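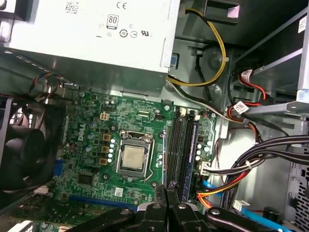

Convertible Carry Bag for Bicycle Commuters: Strap Routing and Closure Tests
Final report, second-year soft goods project
Obed Asante
Supervisor: Dirceu Assunção
19 August 2020

1. Purpose

The project set out to design a bag that can be carried on the back while riding and on one shoulder while walking, using a single continuous strap. The working name was Alberg. Two existing student patterns from the Grurudow workshop archive were used as a starting point. Both had separate strap sets for each carry mode, and in both the unused set had to be stored in a rear sleeve. The sleeve added a layer of fabric against the wearer's back and made the rear panel slow to sew.

2. Requirements

The finished bag had to weigh no more than 800 grams empty, hold a folded rain jacket, a lunch box and a letter-size binder, and change from one mode to the other without being set down. The outer fabric had to be sewable on the workshop's walking-foot machine with a size 18 needle.

3. Materials

The body is 10-ounce waxed cotton from Ahmadpour, cut from one roll so that shade and wax content would match across samples. The lining is coated nylon. The strap is 1.5-inch cotton webbing. Bar tacks and seams were sewn in Pusilex bonded polyester thread, which feeds well through waxed cloth but leaves residue on the tension discs. The discs were wiped after each body panel.

4. Construction

The strap enters the bag at the two lower corners, runs up the back panel and passes through a pair of rectangular rings set 115 mm apart on the top edge. Pulling the center of the strap upward shortens the two back loops and forms one shoulder loop. Pulling the lower ends reverses this.

In the first prototype the rings were sewn to the top binding alone. The binding stretched under load and the rings tilted inward, which pinched the webbing. In the second prototype the rings were anchored to a reinforcement strip of doubled webbing running the full width of the back panel under the lining. The third prototype kept this strip and moved the lower anchor points 20 mm toward the side seams, so that the loops clear the hips.

The closure is a roll top with one side-release buckle. A zipper was tried on the first prototype only. Wax from the cloth collected in the coil and the slider became stiff.

5. Testing

Static load: each prototype was hung from the shoulder loop with 12 kg inside for 24 hours. Prototype 1 showed thread pull-out at both rings. Prototypes 2 and 3 showed none. Webbing stretch in prototype 3 was 5 mm after unloading.

Conversion time: five riders changed modes ten times each while standing. The mean for prototype 3 was 6.2 seconds from back to shoulder and 8.9 seconds from shoulder to back. The second figure is higher because the left loop tends to twist at the ring – a wider ring would probably help.

Water: the closed bag was placed under a shower head for five minutes with dry paper towels inside. The towels were damp along the bottom seam in prototypes 1 and 2. The bottom seam of prototype 3 was bound and sealed, and the towels stayed dry.

Weight: prototype 3 weighs 748 grams empty.

6. Discussion

The requirements were met, with two reservations. The strap cannot be adjusted for length in back mode without also changing the shoulder drop, and shorter riders found the bag sat low. Abrasion was not tested. The webbing slides over the ring edges at every conversion, and light fuzzing was already present on prototype 3 at the end of the trials.

7. Further work

Rings 45 mm wide should be tried, together with a nylon webbing of the same width. The pattern pieces are stored in the workshop drawer marked Alberg, with seam allowances of 10 mm included on all pieces except the roll top, where the allowance is 15 mm.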